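Blagoje Kelmendi
Wed 12 January

A small kitchen for small hands

I promised my sister to write something about the play kitchen, and I am late with it, so today I will try. It was bought second-hand in September from a family in Tasulau. I paid 315 for it, and the delivery was 4 more. A new one of the same size costs 695 in the Hoxha shop, and I have seen one for 1,000, with a tap that makes a noise. I don't think a child needs this tap.

The counter is what I like best. It is made of wooden strips, some of them light blond and some more reddish, with a fine grain going from left to right. On the front there is a clear acrylic edge which stands a little higher than the wood. My niece drops everything she holds, so I am very thankful for this edge.

We keep only a few things on the top. Before, there was a whole box of plastic fruit, and she took it all out and then walked away. Now it is a shiny metal dish, a bread, a spatula and a cloth, and she plays much longer. 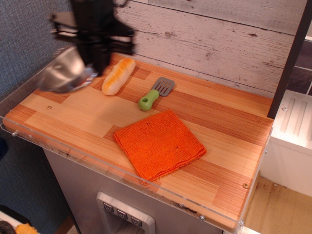 The bread

The bread is her favourite. It is a long loaf with a golden crust and diagonal cuts on the top, and paler underneath. She calls it "Lukora", after the bakery on our street, and she sells it to me many times in one afternoon. The price is different each time. She also likes to "fry" it, although I have explained to her that we don't fry a whole loaf. She listens politely and continues.

The spatula has a grey head with slots and a thick handle in lime green. There is a round hole at the end, and I want to put a little hook on the wall for it, but I have been saying this since the autumn.

For the cooking she needs the metal dish on the left side, near the front, where she can reach it without a chair. The inside is polished and it reflects the light very nicely.
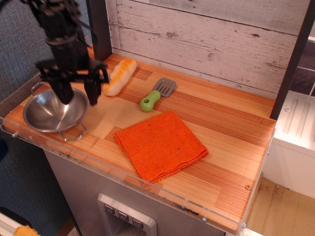
The cloth

I did not expect that a cloth would be so important. It is bright orange, folded in a square, and the edges have started to fray a bit. There is a small dark spot on it also. I offered to buy another one from Mukside, where I get our kitchen towels, and the answer was no. She wipes the counter with it, then she asks me to fold it again, and it must lie in the middle at the front.

Next I would like to find a small wooden shelf to go above. If someone has one to sell, please write to me.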